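Why Boxes Have Holes in Them

Somewhere near you there is a box. It may have your socks in it, or the toys you were told to tidy on Saturday and have so far only looked at. Boxes are so ordinary that we forget somebody had to design them, and that this somebody spent a whole week thinking about where to put the hole.

Let's start with baskets and bins that have nothing better to do than wait in a row.
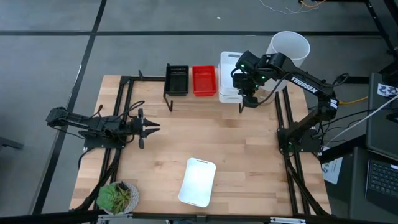

A black basket, a red basket, a stack of white bins and a tall round bin.

The black basket is full of slots. Slots let air in, so damp things can dry, and they use up less plastic. They also let small things out. Never keep beads in a basket like this unless you enjoy crawling.

The white bins are doing something clever: they are stacked. Many bins are made slightly wider at the top than at the bottom, so an empty one slides down inside the next. This is called nesting. Eight empty bins that nest can take up hardly more floor than one. Eight full ones are another matter, and usually end up in front of the door you need.

A round bin has no corners for crumbs to hide in. On the other hand, push round bins together and you get gaps between them, which is why people who fill lorries prefer rectangles.

Now for the hole. Get up close to one and it looks rather grand.
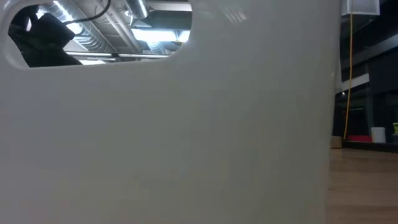 A handle opening with rounded ends, and a silver duct up at the ceiling.

A handle hole needs room for your fingers, even in gloves. Rounded ends are kinder to hands, and they make the plastic stronger too, as cracks love to start in sharp corners. A thick rim helps as well. Carry something heavy by a thin edge and your fingers will soon explain the problem to you.

Try this at home: find two empty boxes, one with handles and one without. Put the same 9 books in each and carry them across the room. Then put the books back on the shelf. Yes, all of them.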